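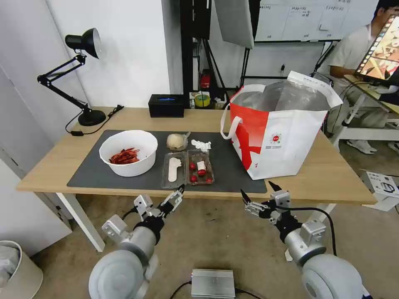

Checked and written up by Rima Saliba | 12 April 2022 | Jarngate prep table, sheet 16

Table and bag check, with comments

1. Table stands level, mat lies flat. PASS
Love this mat! Dark gray shows up every crumb, so please wipe it at every changeover and dry it before the bowl goes back.

2. Lamp cord kept off the working side. PASS
Keep it at the back left, where sleeves can't catch it.
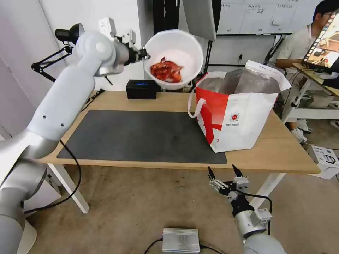 3. Bag packing and stability. PASS WITH COMMENT
Carry-out bags tip when the heavy things go in last, and we had that trouble back in October. Heavy first, light on top, handles free. The red and white one is on the right of the table with its handle looped to the left, a great spot for it, and the liner stands up above the rim. Fold that liner down before carrying (Foulkes has spare clips, drawer 5).

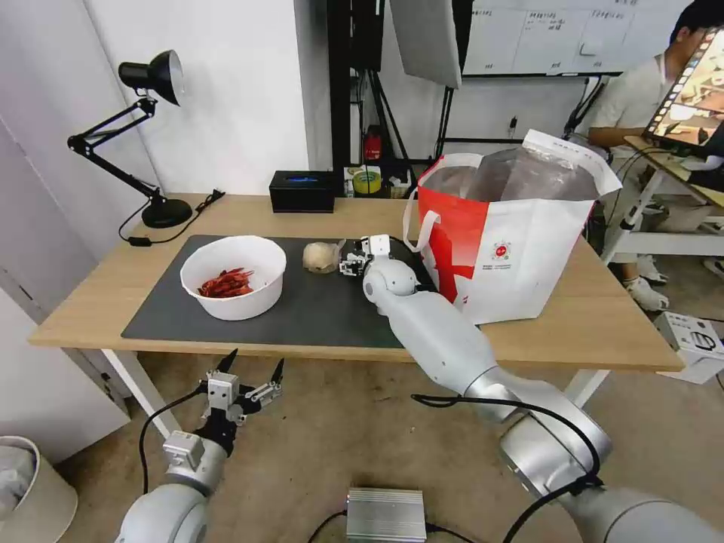 4. Open food in bowls. PASS WITH COMMENT
White plastic bowl is a good choice, red food really stands out in it. Add a lid between uses, please.

5. Used tissue cleared. ACTION
Bin it before food goes down. Small job, big difference!

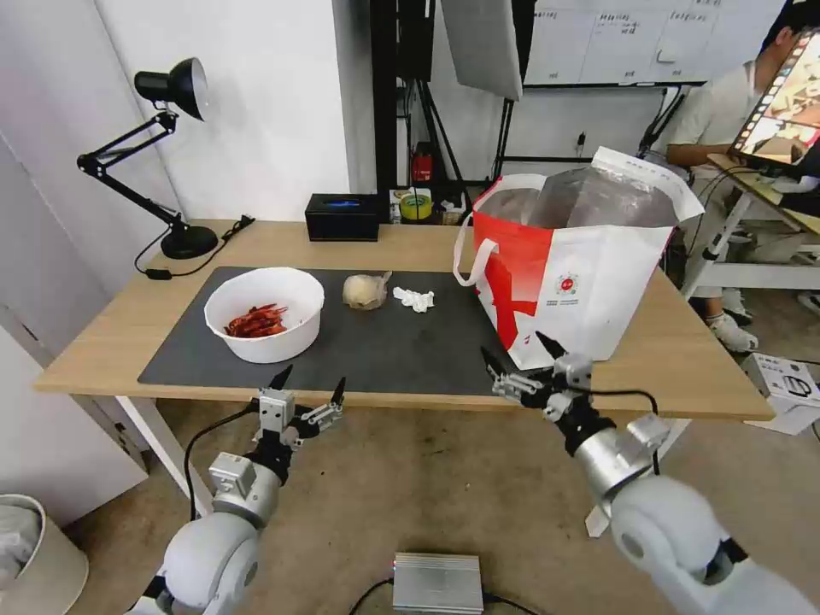 Item 5: crumpled tissue on the mat, to be cleared.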